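Clemia Household Skills Room
Progress report to the Hustora Fund
September 17, 2020
Prepared by Styliani Vrettos

Dear all at Hustora,

What a few months it has been! When I last wrote, the room at Stodcombe was a stack of flat boxes and a floor plan with my coffee on it. Now it is open and in use, and the laundry and dishes corner has become everybody's favorite part of it.

Spending first. The grant line for small household goods was $526. We held back $19 of it for replacement hangers and used the rest on the drying rack, the basket, the dishes and the cloths. Shelving came out of the separate $500 line, and we have receipts for all of it (copies go to the Hordiienko office at the end of the month, as agreed).

The drying rack is the purchase I'm happiest with. I wanted pale bare wood because it looks like something people have at home, and the A-frame shape folds flat against the wall when we need the space. We picked the one with a metal rod along the top so that things can go up on hangers as well as over the slats. The hangers are a deliberate mix, a light blue plastic one and a pink wire one among them. A plastic hanger and a coated wire one behave quite differently on a rod, and our learners notice that right away.
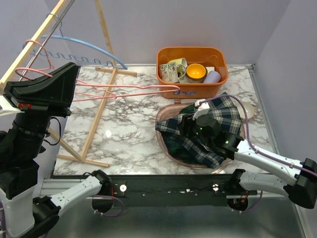

The layout took three tries. At first we had the rack in the middle and everybody had to reach past it to get to the dishes. Moving it to the left opened up the whole right half of the tabletop, and the orange basket went toward the back, where it can be reached without leaning over anything. I was nervous about the marble pattern (would small things get lost against all that veining?) but the colors we chose stand out well on it, and it wipes down in seconds.

The written activity cards are moving along too. Hanging up and taking down are finished and have been tried with two groups. Folding is in a second draft. The card for sorting mixed items is the one I'm still rewriting, mostly the part on what to do when cloth and dishes end up together, as they do in any real kitchen by the end of the day. We had been using plain white towels for that card and they were dull to work with, so we switched to a navy, green and white plaid cloth. The pattern makes it much easier to talk about which side is up!

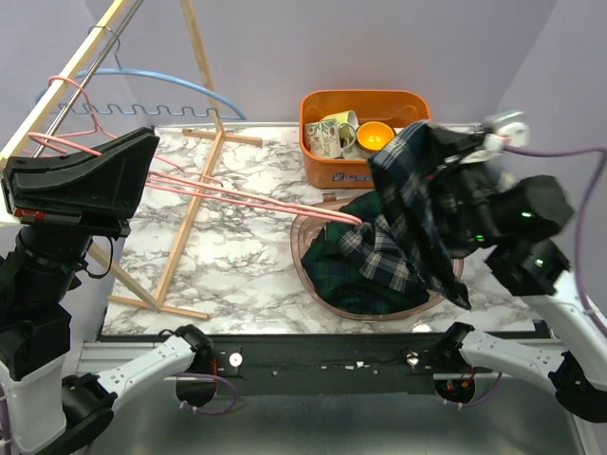
Dishes were chosen the same way, for variety. We went for mugs that don't match, a floral one and a plain cream one, plus a little bowl that is bright yellow inside and orange outside. Everyone asks where the bowl came from. It was in the bargain bin.

Attendance has been better than planned, with around 400 visits logged so far.

Still to do before the next report:

Finish the folding and sorting cards
Add a second basket in another color
Put up the last shelf
Buy spare hangers from the money held back

I would also love to talk about a second table for next year. The wall by the window would take one easily, and I can send measurements whenever you want them.

With warm thanks,
Styliani Vrettos
Clemia, Stodcombe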